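Cell 2 notebook: finger pads and wrist camera, Jivari arm
10/06/2026

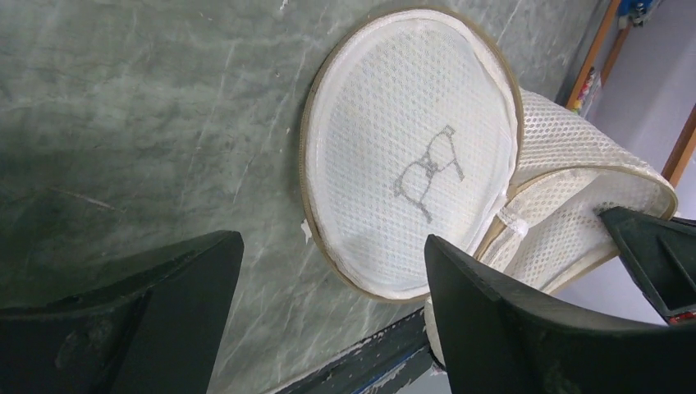 Nivaldo Bastos wants the pads changed on hours and not on looks. His argument is that the scuffing on the inner faces shows long before grip suffers, and that we have thrown away two good sets on the strength of it. I have no figures to set against that, so from today the hours go in the log with each change.

Cycle counter at start of shift: 2,337. At last pad change: 823. No slips logged on rigid items in between. Mesh items are another matter. The hamper is the worst of the current set, as the fabric gives before the fingers reach their force limit and the controller reads that as a missed grasp.

Work done:

Fingers off, mounting faces wiped, screws back in with fresh threadlock. Left finger had a trace of play at the root. Shimmed it with the thin brass stock from the Erivik drawer. Play gone by hand, not yet checked under load.

Jaw zero redone. The old offset had drifted and the fingers were meeting slightly off centre. Ran 100 open/close cycles with nothing between them, then checked zero again. Held.

Grasp force for mesh items dropped one step and the missed-grasp timeout set to 200 ms. Benedito set it shorter in September and it was lost when the Imura controller was reflashed. The value is now in the recipe file as well as on the controller.

Wrist camera: lens cleaned, bracket nipped up. Both fingertips must stay in view with the jaws open. If either goes out of view the bracket has turned and the hand-eye calibration is void, so do not just push it back and carry on. Recalibrate.

Cable at the wrist joint re-dressed with more slack. The old tie was biting into the sleeve. Sleeve is sound, conductor not exposed, no need to replace.

Not done: approach angle on the hamper. The stock routine goes for the middle of the end panel, where there is nothing stiff to hold. I want to try the piped rim, one finger inside and one out. Needs a new grasp pose and probably a slower close.

To order: one set of pads, M3 screws, sleeve. Bezerra has the pads.

Comments (3)

Benedito Honorato
Check the shim after a warm run. The last one I fitted there crept out.

Nivaldo Bastos
Log hours under power, please, not hours closed on a part. The two got mixed last time.

Benedito Honorato
Rim grasp is fine by me, but keep clear of the zip tab.

This site uses cookies to keep you signed in. Accept | Settings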